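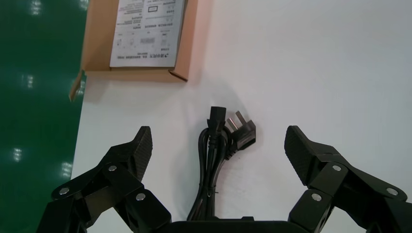 1. Introduction

This report covers the third project in the course Succession and Estate Practice. The assignment was to take one recurring problem in the administration of small estates, trace where it comes from, and propose a document that a personal representative without legal training could use. The problem chosen is tangible personal property: furniture, tools, kitchen goods, jewelry, papers and the other contents of a home.

Real estate and bank accounts have titles, statements and balances. Household contents usually have none of these. They are often left to "my children in equal shares," and the will gives no method for dividing them. Our working assumption was that many disputes over contents start with a weak inventory, before any question of interpretation comes up.

2. Scope

The report deals with probate estates administered under a will in a state that permits a separate written list of tangible items. It does not deal with trusts, community property, or estates in which the will itself is contested. Tax valuation is mentioned only where it affects the form of the inventory. State rules differ on several points below, and the text says so where the difference changed our design.

3. Background

3.1 The separate writing

Many states allow a will to refer to a separate list that disposes of tangible personal property. In general the list must be signed, and it must describe the items and the recipients with reasonable certainty. It can be changed later without the formalities of a new will. Money is normally excluded, and so is property used in a trade or business.

The weak point is description. "My good ring to my niece" fails if there are two rings or two nieces. A list written years before death may also name items that have been sold or given away. Under the traditional rule a specific gift of an item no longer owned simply lapses, though some states have softened this result.

3.2 Duties of the personal representative

The representative must collect the property, protect it, and prepare an inventory within a fixed time after appointment. Court forms generally accept a single line such as "household goods and furnishings" with a total value. That line satisfies the court. It gives no help to beneficiaries who disagree over a particular table.

3.3 Removal before appointment

Relatives often enter the home before anyone has authority to act. Items leave the house with good intentions and without a record. Recovering them afterward costs more than most of them are worth, and for this reason the early period received the most attention in our form.

4. Method

We worked from a practice file supplied by the course, the Estate of Pētersons. The file contains a will, a signed separate writing, a set of letters between beneficiaries, and a contents listing of 417 entries. The will divides the residue among 3 beneficiaries. The separate writing makes 45 specific gifts.

Each specific gift was compared with the contents listing and placed in one of the following groups:

Matched: one entry fits the description, and no other does.
Ambiguous: two or more entries fit.
Missing: no entry fits.

The comparison was done twice by different members of the group. Where the results differed, the gift was treated as ambiguous. The letters were not used at this stage, as they were written after the death and reflect what each beneficiary hoped to receive.

5. Results

Most gifts were matched. There were 8 ambiguous gifts, and nearly all of those involved jewelry or framed prints. The missing gifts were fewer and could not be resolved from the file. One of them, a mantel clock, appears in the letters as having been "borrowed" the week of the funeral.

The contents listing was organized by type of object. This made valuation easier and matching harder. The separate writing identified objects by room ("the lamp in the back bedroom"), and the listing had no room column.

6. Proposed form

The form, named Flaver for use within the course, has a cover page and a repeating item sheet. The cover page records the date of first entry to the home, who holds keys, and whether the locks were changed. The item sheet has the following columns:

Item number
Room and position at first entry
Description, including marks or damage
Reference to will or separate writing, if any
Estimated value and basis
Present location
Received by, with signature and date

Low-value goods may be grouped by drawer, shelf or box. Anything named in the separate writing must have its own line whatever its value. Residuary items are then chosen in rotation, with the order reversed in each round. The first position is drawn by lot.

7. Limitations

The form was tested on a single practice file. It assumes cooperative access to the home. It does not address digital accounts, firearms, or pets, each of which has separate legal requirements. Rotation also does not equalize value, so a cash adjustment may be needed where one item is worth much more than the others.

8. Further work

A second test is planned for November using the Kokgate file, in which the decedent rented a storage unit and left no separate writing. The room column will need a broader label there. We also intend to shorten the cover page, which currently repeats information already given in the letters of appointment.

Submitted 21 Sep 2020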